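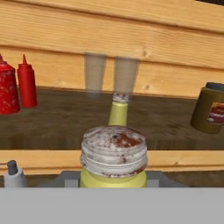
Collecting demonstrations for a pick-and-place policy takes longer than training it, so get the collection setup right before you record anything you plan to keep. These notes cover the simulated kitchen we use in the Tenov project, but most of them apply to any countertop scene. Start with the wrist view and ask whether an operator could do the task from that view alone. With the fingers over the yellow bottle, a larger yellow container with a white lid hides its lower half, so the operator can judge the cap but not the base. Keep some starts like that one. If every start has a clear line of sight, the policy will have no examples to go on when the line is blocked.

What you need

A simulator with a kitchen scene loaded, a teleoperation device, and enough disk space for two camera streams plus joint states. Our full set came to 4,000 episodes. A first usable set can be much smaller, and 452 was enough for Sanaa Alaoui to get a baseline running in May.

Step 1. Write the instruction first

Each episode gets one short sentence, written before the operator touches the controls. Name the object by something a camera can pick up, such as color or shape. "Pick up the shaker" is a poor instruction if there is a pale yellow shaker on the shelf and a matching one on the counter. Write "pick up the shaker on the counter" and check that the outside camera shows both places.
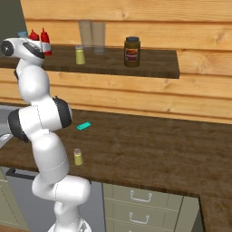
Step 2. Randomize the layout

Move the target object and at least one other object between episodes. Leave the fixed furniture alone for the first batch. Save the random seed with the episode so a bad layout can be loaded again and looked at. Reject any layout where an object spawns inside another one.

Step 3. Record the approach

Start recording before the arm moves. Come in at a steady speed and avoid long pauses, which the policy will copy. Small targets need extra care. For the teal block on the counter, vary the side the gripper comes from, and include starts with the gripper already low and close to it. Mounir Bouzid records 10 episodes per layout and then changes the seed.
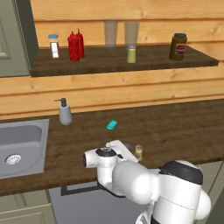 Step 4. Review and label

Play back every episode at double speed. Mark it as success, failure or discard. Keep the failures in a separate folder, with a short note on what went wrong. If fewer than 95 percent of the episodes in a batch have both camera streams complete, record the batch again.

Step 5. Export

Write the joint states, gripper state, both videos, the instruction and the seed to one file per episode. Load a few files back and replay them in the simulator before you delete the raw logs.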